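Search this site
Enter keyword
Go

At Claltusano's open day, a robot, an old PC and a lot of waiting

Walter Escobar wants it understood that he did not come to be impressed. He ran a computer repair and recycling shop in Lundcombe for most of his working life, and when Claltusano opened its Stutthorpe workshop to visitors in February, he went with a folded sheet of questions in his coat pocket.

"I've been told a machine was coming for my job since before they could build one that picks up a screw," he said. "So I figured I'd go look at it."

Claltusano has been working on robot arms that can service and take apart desktop computers. The company hopes to sell the system to refurbishers, the outfits that buy office machines by the pallet, pull what works and scrap what doesn't. The open day was meant to show the work up close. Visitors were let in by groups, and Escobar's went in at 10 in the morning.

We talked afterward over coffee in the building's lobby, where a screen was playing a video of the same arm working at what Escobar guessed was three times its real speed.

"They ought to put that on there," he said, nodding at it. "Put a little clock in the corner."

His first complaint was about the choice of computer. The demonstration used a standard tower, laid on its side with the panel off. In his shop, he said, getting the panel off was often half the fight.

"You get cases with a bent rail. You get cases where somebody lost the thumbscrew and used a drywall screw. One time I had one glued. I asked who took the side off this one, and the young man said they did that ahead of time. Well, okay. Then you've got a person standing there, and you're paying that person." 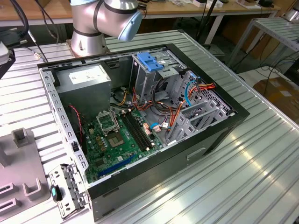

He was also bothered by the cables. Anyone who has worked inside a tower, he said, knows that the parts themselves are easy and the wires are the trouble. They flop, they cross over one another, and they are never in the same spot twice.

"A board is a board. It's flat, it's got holes where the holes are supposed to be. But a bundle of power leads is like a plate of spaghetti. You push it out of the way with the back of your hand and you don't even know you did it. I asked how the arm does that. I got a long answer, and I still couldn't tell you."

The company's handout says the system has been tried on 137 desktop machines. Escobar read the number out loud twice. He wanted to know how many different models that covered and how many of the tries ended with somebody stepping in. The handout gives neither figure. A Claltusano engineer who asked not to be quoted by name told him the results were "still being put together."

"That's what I used to say when a customer's computer wasn't ready," Escobar said.

He does allow that some of it was good. The arm moved carefully, he said, and he liked that it didn't hurry around the processor socket, where one bent contact can ruin a board. He has trained people who never learned to slow down there.

"I'll give them that one. I had a kid who went through four boards in his first month. Nice kid — hands like oven mitts."

What he would not give them was the price. Claltusano isn't giving one out yet, and he thinks a small shop should walk away from any pitch that can't put a dollar figure on the table. At his busiest, he said, his place handled 1,010 machines in a year with two people on the bench. He doesn't see where a robot would have paid for itself.

"Maybe for the big guys. Espinoza, somebody like that, with a warehouse. If you've got the same computer coming in 75 at a time, all day long, sure, go ahead. I never had that. I had whatever came through the door."

Asked if he would go back next year, he took the sheet of questions out again and looked it over. He had checked off six of them.

"If they let me bring the computer," he said. "I've still got a few in the garage. I'd like to see it open one of those."

Comments (3)

benchtech_ray
He's right about the wires. I'd add front panel connectors. I've done this 20 years and still need a flashlight and bad language.

Marlene K.
I was in the afternoon group and thought it was great! The staff were very patient with everyone. You can't expect a new thing to do it all the first year.

oldtower
Would like to know what happens to the 137 computers.

Recent stories
Lundcombe library to lend out tool kits
Stutthorpe road work pushed back again
Repair night draws a crowd at the high school
What to do with your old printer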